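Darnutia single-arm kit, towel handling option: acceptance checklist with comments

Supplier: Cantero
Received by: Ultater, test kitchen on the second floor
Checked by: Yulan Long
Second reader: Maximiliano Benítez

I use three marks. OK means I checked it myself. OPEN means the supplier must answer. NA means the item does not apply to our kit. Comments are written after each item, please read them also when the mark is OK.

Part A. Before power on

A1. Emergency stop can be reached from both sides of the table. OK.
Comment: on the left side I must stretch a little. I asked to move the button 400 mm to the front.

A2. Base bolts tightened and marked with paint. OK.

A3. Cables have enough slack in every arm position and do not touch the work surface. OPEN.
Comment: in the positions we tried they did not touch the table. The manual gives no minimum bending radius for the cable bundle, and I do not want to guess it.

A4. Warning label in the language of the user. OPEN.
Comment: the label came only in Spanish. Maximiliano can read it, I can not.

Part B. Work area

B1. Towel stand and pink bin in place, with free space between them. OK.

B2. Stand does not slide when it is pushed lightly. OK.
Comment: it moves on a polished table if you push hard. I would like rubber feet.

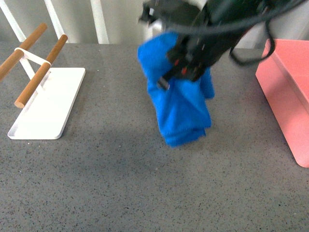
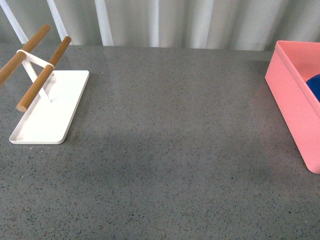
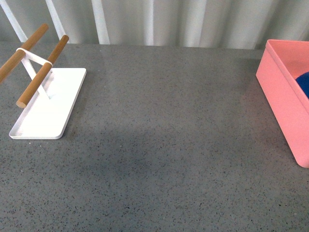
The stand with two wooden dowels is on the left and the pink container on the right in all three; the first has the blue towel in the gripper.

Ultater, Feb 8, 2020

Part C. Moving with load

C1. Gripper holds one towel for the full cycle. OK, with remark.
Comment: we ran 600 cycles and the towel fell in 11 of them. The offer from Cantero allows more than this, so it is a pass. Most of the drops were with the towel held only by a thin fold.

C2. Towel stays away from the cables. OK.
Comment: the towel hangs quite low under the gripper when it is picked near a corner. For bigger towels the lifting height should be set again. The place for this setting is in the Prornileo menu, second page, and it is easy to miss.

C3. Finger tips have no sharp edge. OPEN.
Comment: one tip has a metal edge which I could feel through a glove. It did not cut the fabric in our test, but a person who cleans the gripper can be hurt. Please send the drawing of this part or a tip with a round edge.

C4. Arm stops when a person opens the side gate. OK.
Comment: tested at slow and normal speed. After the stop the gripper stays closed and the towel does not drop. I prefer it like this.

C5. Arm does not start again by itself after the gate is closed. OK.

C6. Speed limit in teaching mode. OK.

Part D. Service and papers

D1. Service interval is written in the manual. OPEN.
Comment: the manual says 3000 hours on one page and "every September" on another page. These are not the same thing for us. Cantero must choose one and correct the other.

D2. Spare finger tips included. OK.

D3. Cleaning instruction. OK.
Comment: lint is collected behind the gripper plates. The instruction says to use a dry brush, and this worked well. Switch off first. It is written in the manual, but in small letters.

D4. Risk assessment signed by the supplier. OPEN.
Comment: we have the file but there is no signature on the last page.

D5. Wall mounting. NA.

Result: the kit can be used with a trained person present. Use without a person is not accepted until A3, A4, C3, D1 and D4 are closed.

Note from M. Benítez: I agree with the result. About A4, I can translate the label for us, but the official one must still come from Cantero. For C1 I would repeat the test with a thicker towel before we sign for the second kit.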